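Swapping the pads on the hand gripper has gone from a job I dreaded to one I can do before breakfast, so I'm writing it down while I still remember the order.

The gripper is a Zuvard, the two-finger hand-held type. I've had it since the spring. I use it for collecting folding runs at home, mostly jumpers and towels, and the recordings go off to the people at Mekent who train the arm in their Clutbridge workshop. Their arm carries the same fingers, so if my pads are worn and theirs aren't, the runs don't match what the arm can do. That is why the maintenance matters more than you'd think for something you hold in your hand.

The counter on my unit read 3,140 closes when I started this swap. I don't treat that as a service interval. The pads had gone shiny at the tips and a thin T-shirt was sliding out on the lift, and that was enough for me.

**Getting the old pads off**

Power off first, and take the battery out as well. The switch on mine is easy to knock, and the fingers close on start-up.

The pads are glued to a thin backing strip, and the strip slots into the black finger. Don't peel the pad from the strip. I did that the first time and spent an evening scraping glue out of the slot with a cocktail stick. Push the pivot pin nearest the pad out from the back with a 3 mm punch, gently, and the strip will slide out towards the tip. If it sticks, warm it with a hairdryer on low for a minute and try again.

Keep the pins from each finger apart. They look the same but they wear differently, and if you mix them you get a finger that clicks.

**Cleaning**

I wipe the slot with a cotton bud and a bit of isopropyl alcohol. Fluff is the real trouble. Wool gets into the pivots and packs down hard — I pulled a plug of it out of the left finger that had the shape of the hole. A dry toothbrush gets most of it, tweezers get the rest. I don't oil the pivots any more. Oil held the fluff in place and left a mark on a pale towel.

The triangular openings in the fingers need brushing out too. Lint gathers in the corners and drops on the work later.

**Fitting the new ones**

I use the blue textured pads from Raudsepp. They come in packs of 2, so one pack does one gripper. The strip goes in from the tip, texture facing inward, until you feel it stop. Then the pin goes back from the front. Check that it sits level with the side of the finger. If it stands proud it will catch on knitwear, and you'll find out by pulling a thread in something you liked.

Close the fingers by hand on a sheet of paper and pull. It should hold along the whole pad. If it only holds at the tip, one strip isn't home.

**Checking it on cloth**

After that I put the battery back, let it run its start-up close and go upstairs to try it on the bed. I start with a knit laid flat, one sleeve out to the side, and I look at the camera view before I pick anything up. Both pads should be in shot at the bottom and lean in by the same amount.

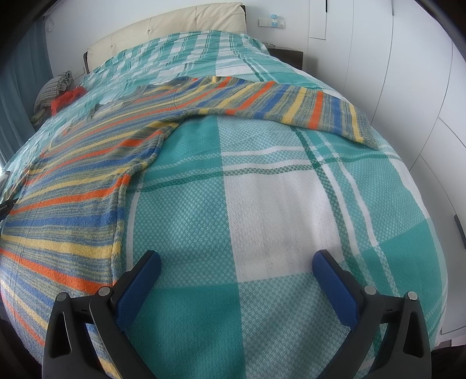
*Both fingers open over the striped jumper and the checked bedspread.*

Then I do the hem, the cuff and the shoulder seam, in that order. The hem is the easy one. The cuff is a better test of the tips, especially where it has folded over on itself. For the shoulder I pinch right at the seam, lift a hand's height and hold for a slow count of ten. A new pad can be grabby for the first few closes and drag the layer underneath along with it. Closing on a scrap of old towel for a few minutes takes that off.

If the grip is fine but the two sides don't meet evenly, run the zero again from the menu. The manual has you do it once. I do it 2 times, with the battery out in between, and the second value is the one that stays put. I can't say why. Mekent asked me to write the value in the notes for each batch and I put it on a bit of masking tape on the handle as well.

**Still to sort out**

The lower pin on the right finger has some play in it. It was there before the swap and it's no worse now, but I've ordered a spare set of pins and will change that finger over when they arrive in August. I also want to try cutting the Raudsepp pads a touch shorter, as the back end hardly touches anything when I'm working on flat cloth. I'll do one finger first and see how the towels go.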